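「静かな部屋では訳せない」 レオニルデ・ロボさんに聞く

ポルトガル語の翻訳を三十年近く続けているレオニルデ・ロボさんの仕事場は、パン屋の二階にある。階下の製パン機は午前4時に動きだし、本人もだいたい同じころ机に向かう。健康法かと尋ねたら、嫌な顔をされた。

「早起きが好きな人間なんているんですか。焼きあがる前に一章終わらせないと、匂いに負けて下りていくからですよ」

この夏に訳し終えたのは、ティアゴ・アマラルの長篇『アゼヴェド家の夏』。原書で1183ページあり、登場人物の半分が同じ名前を名乗っている。

「祖父も孫も犬もアゼヴェド。36ページで一度死んだ人が、次の章で朝ごはんを食べている。著者に手紙で問い合わせたら、返事は2行でした。『別のアゼヴェドです。よい夏を』」

辞書は13冊を机に積んでいる。よく引くのかと聞くと、一番下の一冊は窓が閉まらないように挟むものだという。残りの扱いについては、出版社も読む記事だからと教えてくれなかった。

■ 締め切りとのつきあい

版元のハツカ書房には、原稿を8月に渡す約束だった。どの年の8月かは書面になかった、というのがロボさんの見解である。

「編集者は電話で『進んでいますか』と聞くでしょう。進んでいますよ、と答えます。後ろにも進めますから」

遅れた理由の大半は、たった一つの単語だった。海辺の町の人が、昼食のあとの何もしない時間を呼ぶ言葉で、日本語にしようとすると必ず何かをしていることになってしまう。「昼寝」では寝てしまうし、「休憩」では働いていたように聞こえる。

「結局、訳さずに一行空けました。校正の人が、脱落ではありませんかと赤字を入れてきましてね。いちばんいい読者です」
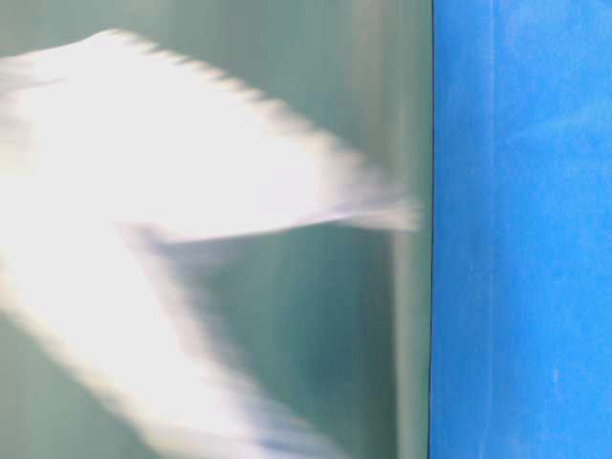
■ 次の仕事

次はもっと薄い本がいいと言う。机の端にはすでに新しい原書が置いてあった。厚さについて触れると、ロボさんは紅茶を注ぎ足し、「字が大きいんです」とだけ答えた。

コメント

みかん箱:あの空白の一行、乱丁だと思って書店に電話してしまいました。すみません。

nemuri:犬のアゼヴェドがいちばんまともでした。人物表をつけてほしい。

坂の途中:一階のパン屋さんの店名が知りたいです。

お問い合わせ | 無断転載を禁じます © ハツカ書房 | ページの先頭へ戻る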